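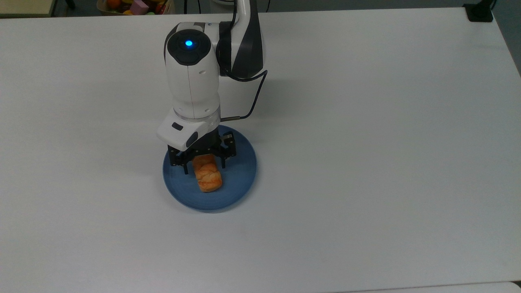 Roman Marciniak thinks the rolls should be served warm or left off the plate altogether, and he said as much in the first hour of the Purnden bread tasting in September. A cold roll tells you about the crust and very little else, he said, and the people choosing bread for the lunch counter ought to know what they are choosing.

His remark started a discussion that took up a good part of the morning. The tasting had been called to settle which small roll will go with the soup at the Purnden lunch hall when it reopens after the summer break. The hall served 249 lunches on its busiest day last spring, and the roll that came with them drew more written comments than any other item on the menu. Most of the comments said it was dry. A few said it was too big to finish and too small to split.

Two bakeries sent bread. Delacroix, which has supplied the hall before, offered a short glazed roll with rounded ends and a ridged top. Zivar, a newer shop on the Gendholm road, offered a round milk roll and a longer one with seeds. Each roll was put out by itself on a plate, with no butter and no soup, and tasters were asked to look at it, break it, and eat at least half before writing anything down.

The plain setup was meant to keep people from judging the butter. At earlier tastings the rolls came in a basket with spreads on the side, and the score sheets came back with notes about the jam.

The glazed roll did well on looks. Tasters wrote that the golden-orange crust showed up nicely against a blue plate and that the lighter ridges on top made it look fresh. Opinions on the inside were more divided. Some people found it soft and a little sweet, which they liked with a salty soup. Others said the sweetness would be wrong with anything made from tomatoes, and tomato is on the menu two days out of five.

The seeded roll scored highest for flavor but lost points for crumbs. One taster wrote only "seeds everywhere." The milk roll had no strong supporters and no strong critics, and was described on three separate sheets as fine.

Marciniak's point about warmth was put to both bakeries before noon. Delacroix said its roll is baked early and can be reheated for 6 minutes in a low oven, though the glaze turns sticky if it is left in longer. Zivar said its rolls could be delivered part-baked and finished in the hall's own kitchen. That would mean hot bread at lunchtime, but it would also tie up one of the two ovens from eleven o'clock on, when the kitchen is using both for trays of vegetables.

The kitchen staff preferred the first arrangement. They asked that whichever roll is picked be small enough to fit beside the bowl on a single plate, so that a second plate does not have to be washed for every customer. The hall currently owns 818 plates of various sizes, and the side plates are the ones that chip. Bread plates in blue were bought last winter to replace the older white ones, and the kitchen would like to keep those for cake.

Price was not discussed at the tasting itself. Both bakeries have turned in their figures separately, and the hall's manager said the two offers were close enough that taste and handling would decide it.

A second round will be held before the hall reopens, this time with soup. The glazed roll and the seeded roll go forward and the milk roll has been dropped. Zivar has been asked whether the seeds can be baked into the dough instead of scattered on top. Delacroix has been asked for a batch with less sugar.

All rolls in the second round will be served warm. The tasting starts at 10:30 in the morning in the main hall, and anyone who eats there regularly may take part. Names can be left at the lunch counter window, and people with nut or sesame allergies should say so when they sign up.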